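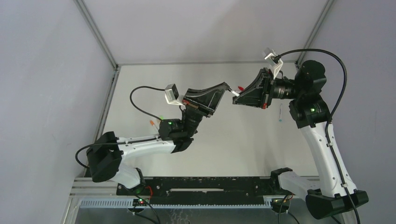 Two robot arms over an off-white tabletop. Photo: Mesex

Home | News | Products | Stores | Schools | Contact

Print this page | E-mail this page

MESEX TO SELL IRERO REFILL INK IN ALL 152 STORES

Tanui, April. Stationery retailer Mesex will begin selling its Irero range of refill ink for whiteboard and flip chart markers in every one of its 152 stores this month. The range was previously sold by mail order only, and in a smaller choice of colors.

Irero ink comes in black, blue, red, green, purple and orange. The whiteboard ink is sold in 200 ml bottles for schools and offices and in a smaller bottle for home use. The flip chart ink is water-based and is sold in the large bottle only. Both types fit the refillable markers that Mesex already carries under its own name, and stores will keep a printed list at the counter showing which other markers can be filled with them.

To refill a marker, the customer pulls off the end plug, stands the barrel upright in the filling cap on the bottle and waits for the felt core to take up the ink. The filling cap stops the flow when the core is full. Replacement nibs, in bullet and chisel shapes, will be sold in packs next to the ink.

"Schools have been asking us for this for a long time," a Mesex spokesperson said. "Teachers were ordering the bottles by mail and then coming into the store for nibs, and they wanted to get both in one trip. The mail order side also ran out of green twice last fall, and we heard about it."

Trial in schools

The decision follows a trial that Mesex ran with 300 schools during the last school year. Each school received a starter box containing refillable whiteboard markers, two bottles of ink, spare nibs and a set of plugs. Schools were asked to keep a simple log of when markers were refilled and when they were thrown out.

Most of the logs that came back listed worn nibs as the main reason a marker was discarded. Mesex has therefore changed the contents of the starter box, which now holds twice as many nibs and one bottle of ink in place of two. A second complaint concerned the original filling cap, which was hard to open with one hand. The cap supplied with the new bottles has a wider grip and turns a quarter of the way around to open. Customers who have the older cap can exchange it without a receipt at any store.

Several schools also reported that black and blue bottles were easy to mix up in a dim supply closet. The new labels carry the name of the color in large type on the front and on top of the cap.

Stores and delivery

Irero products will be stocked in the school and office aisle. The six smallest Mesex stores will carry black, blue and red on the shelf and will order the other colors on request, normally for pickup the next working day. Mail order will continue as before.

Empty bottles can be returned to any store. They are collected by the regular delivery trucks and taken to the Mesex warehouse in Tanui, where they are rinsed and sent back to the bottling plant. Caps should be left on. Bottles from other makers cannot be accepted at present.

School districts and other large buyers can set up a standing order through the schools desk. Standing orders are shipped at the start of each term and can be changed or stopped up to one week before shipment.

Demonstrations will take place at the Skenura Street store in Tanui on Wednesday from 10 a.m. to 4 p.m. Visitors may bring their own markers to find out whether they can be refilled. There is no charge, and no appointment is needed. Parking behind the store is limited on market days, and the entrance on the side street will be open.

About Mesex

Mesex was founded in Tanui in 1826 as a seller of paper, ink and account books. The company still has its head office in the town, two doors from the original shop. It sells writing supplies, paper, school goods and small office furniture through its stores and by mail order.

Notes to editors

Product sheets for the Irero range, a list of compatible markers and a full list of store addresses are available from the press office. Sample bottles can be sent to trade and education publications on request; please state the color and whether whiteboard or flip chart ink is required.

Press contact: Mesex Press Office, Skenura Street, Tanui. The office is open on weekdays until 5 p.m.

Print | E-mail

Contact us | Copyright Mesex. All rights reserved. | Back to top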